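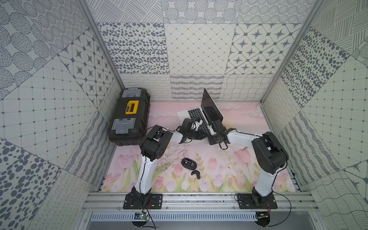

Unit 6: Reading a Supplement Label
Consumer Health, Utwood Community College
Instructor: Maribeth Catacutan

Read this before the February session and bring one supplement container from home, full or empty. If you don't have one, a printed label is fine.

1. What counts as a dietary supplement

In the United States, a dietary supplement is a product taken by mouth that is meant to add to the diet. Vitamins, minerals, herbs, amino acids, fish oil, fiber powders and live cultures can all be sold this way. The form can be a tablet, capsule, gummy, liquid or powder.

Supplements are regulated under a 1994 law usually called DSHEA. The maker is responsible for making sure the product is safe and the label is truthful. The FDA does not approve supplements for safety or effectiveness before they go on sale. It can act against a product after it reaches the market. Students often mix this up with the rules for prescription drugs, so learn the difference.

2. The Supplement Facts panel

Start with serving size. A bottle may say 500 mg on the front, and the panel may show that 500 mg is the amount in two capsules. If you take one, you get half.

Next, look at the amount per serving and the percent Daily Value. Percent Daily Value compares the amount in a serving with a reference amount for a general healthy diet. It is not a personal recommendation. Some ingredients have no Daily Value, and the panel marks these with a symbol and a footnote.

Units to know:
mg = milligram
mcg = microgram (1,000 mcg = 1 mg)
IU = International Unit, an older unit still seen next to mcg on some vitamin D bottles
CFU = colony forming units, used for live cultures

For vitamin D, 1 mcg equals 40 IU. A tablet with 25 mcg therefore has 1,000 IU.

Other ingredients are listed below the panel. Look there for fillers, coatings, colors, sweeteners and gelatin. Major allergens must be declared as well.

3. Proprietary blends

A maker may group several ingredients under one name and give only the total weight. The ingredients in the blend are listed in order by weight, but the amount of each one does not have to be shown.

Practice label A (made up for class use by Gerardo Dalisay):
Panine Daily Greens, powder
Serving size: 2 scoops
Servings per container: 19
Greens blend: 1,556 mg
Wheat grass, spinach leaf, kale leaf, green tea leaf extract

Questions we will go over together. How many scoops are in the container? Which blend ingredient weighs the most? Can you tell how much green tea extract is in a serving? Why would that matter to someone who avoids caffeine?

4. Claims on the front

Structure/function claims describe an effect on the normal body, such as "calcium builds strong bones." They must carry the statement that the FDA has not evaluated the claim and that the product is not intended to diagnose, treat, cure or prevent any disease.

Health claims link a substance to a lower risk of a disease. They have to meet a higher standard and use set wording.

Nutrient content claims use words like "high" or "good source." "High" means 20 percent or more of the Daily Value per serving. "Good source" means 10 to 19 percent.

Words such as "natural," "pure" and "clinically studied" tell you very little. If a study is mentioned, ask what dose was used, who took it, and whether the product on the shelf contains the same amount.

5. Outside testing seals

Some makers pay an independent group to test their products. A seal usually means that the contents match the label and that certain contaminants were below a limit. It does not mean the product works for a health problem. Check the tester's own website to see that the product is listed.

6. Interactions

St. John's wort can weaken birth control pills and many other drugs. Vitamin K can interfere with warfarin. Calcium and iron can reduce the absorption of some thyroid medicines and antibiotics. Patients should tell their doctor and pharmacist about every supplement they take, including the dose. Nothing in this handout replaces that talk.

7. Assignment

Work in pairs. Trade containers and write one page covering serving size, two ingredients with their units, every claim on the front and its type, and any warning. Attach a copy of the label. The Holanda and Mandon sections use the same form.

Papers go in the tray outside my office by 4:00 p.m. on the day of the session. Late papers lose one letter grade.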